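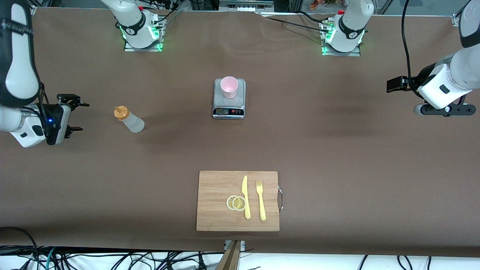 Ticket 508: Left and right arm labels exchanged in recorded examples
Project: Lelirmont kitchen tasks
Station: Zedholm, two-arm table
Opened by: Omolara Onuoha
Assigned to: Manon Beaudoin
Priority: High
Status: Awaiting verification

Reported problem
During review of the October batch, 10 examples were found in which movement of the right arm had been stored under the left arm. The table layout was the approved one for this task: squeeze bottle on its side, pink cup on the scale, cutting board at the near edge with lemon slices, knife and fork. No object placement errors were noted.

Log

09:40, M. Beaudoin
The affected examples were all recorded after the station computer was restarted. Recording has been suspended. Operators are asked not to delete any files.

11:15, M. Beaudoin
The recording software assigns arm names in the order in which the arms connect. Names have now been tied to the serial number of each arm. Three restarts were performed and the names remained correct.

13:05, A. Aliyu
The 10 examples have been withheld from the training set. Relabeling is permitted only where the wrist camera video confirms which arm moved.

Required before closure
Record 100 test examples with the same layout.
Restart the station computer once during the session.
Send the results to Tülin Taşdemir for approval.

Saturday session
To proceed only with written approval on this ticket.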